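February, set workshop notes, Prelilbridge

Spent a happy morning on the diner counter for Hatora, episode 8, and I'm so pleased with how the top is aging. Two thin coats of the brown glaze, then 400 grit by hand – slow going, but it finally looks like people have been leaning on it since season one! Czarnecka sent the booth fabric at last, a bit redder than the swatch, though I think it'll calm down under the lights.

Still to do: cut 45 inches off the back shelf, and ask Jusar whether the neon sign can run on a dimmer at 70 percent (it buzzed terribly last time).

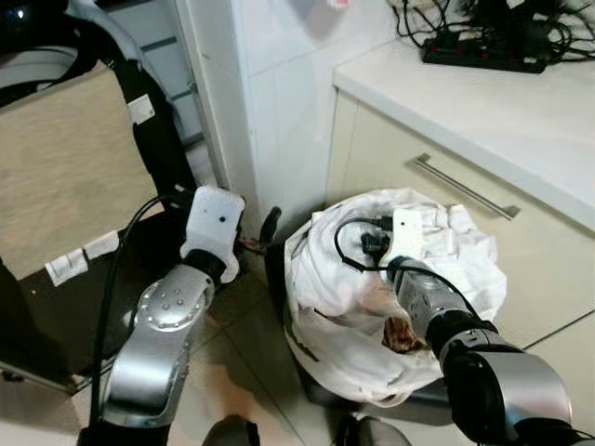
Tiled corner, gripper in the top of the white bag.

Glaze lid was sticking again, so please wipe the rim.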